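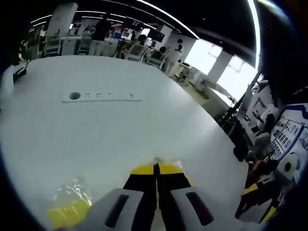
Kevser Kılıçarslan reckoned that a hand-held gripper kit should be judged on its second week, when the novelty has gone and your wrist has started to complain. I've tried to write this section with that in mind.

Print this article | E-mail this article

Home Papers Methods Hardware Contact

4. Living with the Gralus kit

4.1 What we were after

I wanted a gripper that a person could pick up and use at an ordinary table, with the camera on the tool itself, so that the recordings would look like what a robot's own wrist camera gets. We'd built something of our own for the Bralinstead study and I have no wish to go through that again (the wiring alone ate most of October). Alaleo sells the Gralus as a complete kit, with the fingers, the housing, the camera mount and the recording software all in one case, and the price was within what we had left. So we bought it and put it to work on soft household things in plastic wrapping, mostly sponges.

Soft and wrapped is a nasty combination, and I chose it on purpose! The film slides over whatever is inside, it throws reflections straight back at the lens, and a sponge changes shape the moment you squeeze it. Bayram, the older kit we compared against in section 3, did badly on exactly this sort of object.

4.2 Setting up

The manual promises a first recording in 11 minutes. It took me 23, and I'm fairly handy. Most of the extra went on the calibration sheet, which wants to be dead flat and keeps curling at one corner, and on a firmware update that restarted itself halfway through. After that it was quick enough, and people who'd never held the thing before were picking up objects properly within a few tries.

Anybody planning to use it in a shared office should know that the lens is very wide. You get the table, and then you get the ceiling lights, the windows and whoever is at the desks behind. For learning purposes I rather like that, as a clean grey backdrop would have told us very little about a real workplace. It does mean you have to sort out consent with everyone in the room and not only the person holding the gripper. The bright windows also blow out, and the exposure setting in the software (buried two menus down) didn't help much.

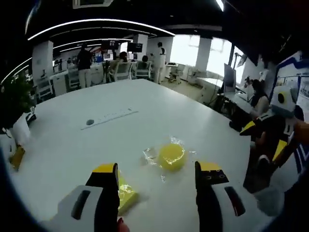
Figure 4. Hand-held gripper over the white table, with sponges in clear plastic. A second gripper is at the right.

4.3 How it did

Over the whole trial we logged 3640 grasps, and 43 of those had to be thrown away because the tracking had drifted. I'd expected far worse. The drift came in clumps, nearly always when somebody swung the tool round quickly between two objects, and once I'd asked people to slow down on the turn it more or less stopped.

The grip itself is good on flat sponges and fussier on round ones. With a round one you have to come in straight, and if you're a bit off to one side the film bunches up and the whole lot rolls away from you. I found myself steering with my elbow after a while. My other grumble is the weight, because the housing sits well forward of the handle and you do feel it by the afternoon. Kevser was right about the wrist.

Would I buy it again? Yes, though I'd ask Alaleo for a shorter handle and a stiffer calibration sheet first. The files came out in a sensible format and went straight into our training scripts, with one small fix for the time stamps that I describe in section 5.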